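Subject: Re: [lornwood-makers] sorting arm - picking up small shiny stuff

Sorry for the slow reply, in and out of the workshop all week and the laptop has been living under a bench.

> Still stuck on the arm at our end. It's fine on wooden blocks, fine on the plastic bottle tops, then we give it anything chrome and it closes on thin air or shoves the thing across the table. Camera is on the wrist, same as yours. Is it the lights, the gripper or the code? We've spent 33 quid on LED strips so far and I'd like to stop. Also what table are you using, ours is a white door on trestles.

Bit of each I think. We had the same with bolts in January. The Sonine board is fine, leave it alone. What helped here was slowing the last bit of the move right down and taking a second look before the fingers shut. Costs us 2 seconds a pick, can live with that.

Lights - don't buy any more. Bounce what you have off the ceiling. A strip pointed straight at chrome gives you a white stripe down the side and the code thinks the stripe is the edge of the part. Ours did this for weeks before we twigged.

Table is the brown marble slab, polished, with the pale veins all through it. Horrible for the camera, and thats the point, if it copes there it'll cope on your door. Sockets are the current job. Five bunched up and a small one off to the right, lying on one of the white veins. 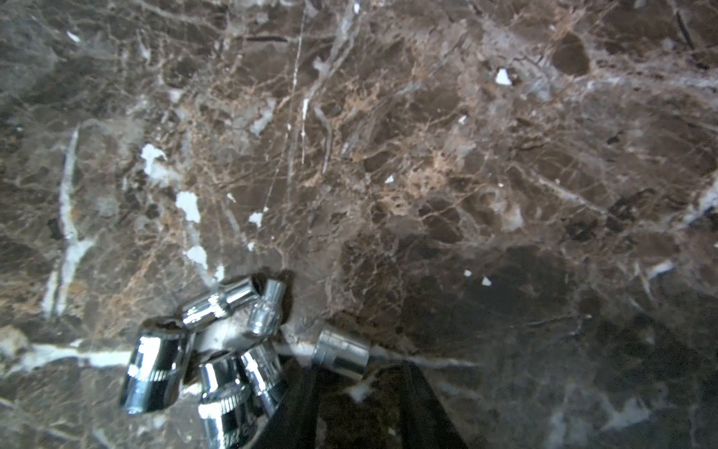

## What I'd try, in order

- One part on its own first. Don't go near a heap until the single one is boring.
- Turn the exposure down until the picture looks too dark to you. It'll be about right for the arm.
- Grip across the barrel when it's lying down. Standing ones need a diffrent approach, keep them as a separate case in the code.
- For a bunch, go for whichever has most clear space round it. Ours scores that very crudely, happy to send the file.
- Check the finger pads. We cut ours from the Toreo rubber sheet and they go shiny with use, quick rub with sandpaper.

Training pictures - we're at 1,255 now, but the first 400 were all on plain card and I'd bin them if I was starting again. Mix your backgrounds from day one.

Haven't tried the Zakharchenko gripper someone posted on here. Looks nice, too wide for the gaps between our parts I reckon. If anyone has printed one, shout.

Got to run, glue going off. Will dig out the exposure numbers tonight and post them to the list.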